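Gripper build, evening 37. The Flarnum servo is in and the wrist finally turns without that awful crunch!

Also reprinted the finger mounts -- 48 minutes each, and the second one came out way cleaner than the first.
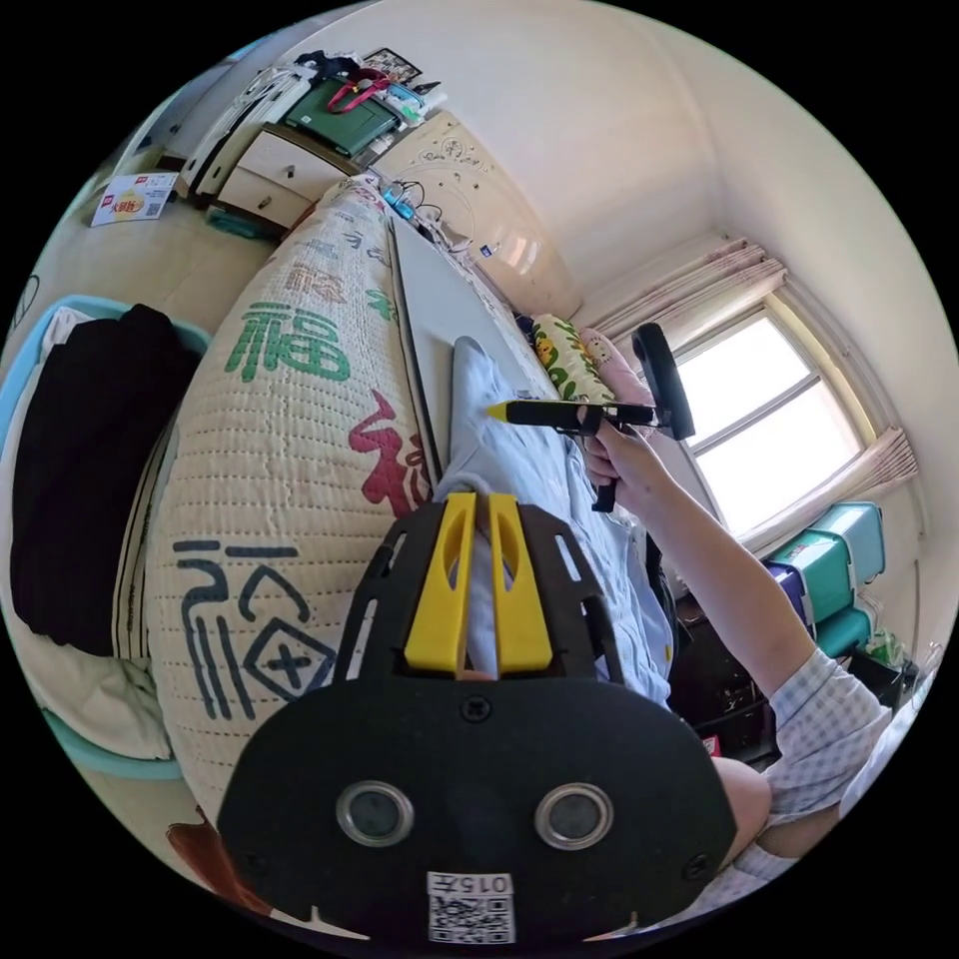 Next up is strain relief, and I keep changing my mind. Zip ties are tidy but they chew through the thin Torkanico wire (ask me how I know). So hot glue it is -- the black gun with the yellow nozzle is my most used tool on this whole build, bedroom workshop and all.

Grip test tomorrow. Best so far is 385 grams before it slips. Anyone running softer pads on theirs?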